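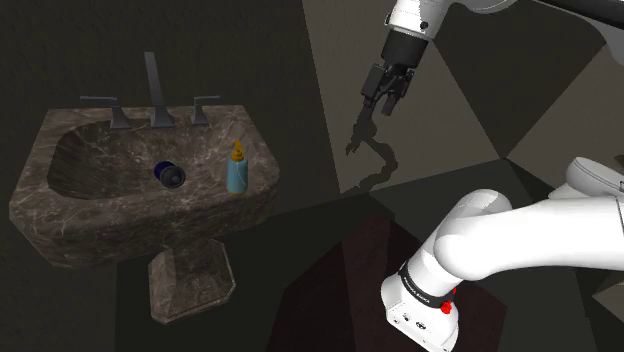 From: Beryl Pilkington
Date: 19/09/2024
To: Briltthorpe World Affairs list

Hello all,

Iara Maldonado wrote:
> Has anyone followed the Mevititz border talks since February? I gather
> they've agreed to reopen the Malley crossing, but I can't work out
> whether that covers lorries or only people on foot.

Only people on foot, Iara, as far as I can tell! I sat down with the text last night (30 pages, and my tea went cold) and the crossing bit is in section 4. It opens for 12 hours a day, and freight is put off until both sides have signed the customs annex — the same annex they were squabbling over last winter.
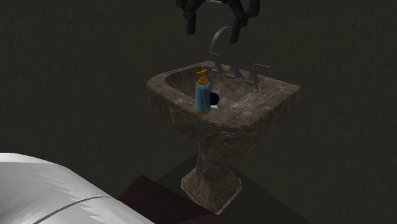 Marble-effect pedestal sink, computer render.

I'm more hopeful than I was, mind. The Serrano delegation dropped its demand for a separate survey of the river islands, and I never thought I'd see that. My worry is the observers. There are only 10 of them for the whole line, and the text is terribly vague about who pays.

Does anybody have the maps? My copy came without them. I'm happy to go through it all at the next meeting if someone else does the biscuits.

Beryl

Recent threads
Fishing rights and the lake treaty
Who speaks for the upland districts?
Next meeting: room change

Get the weekly digest by email. You can unsubscribe at any time.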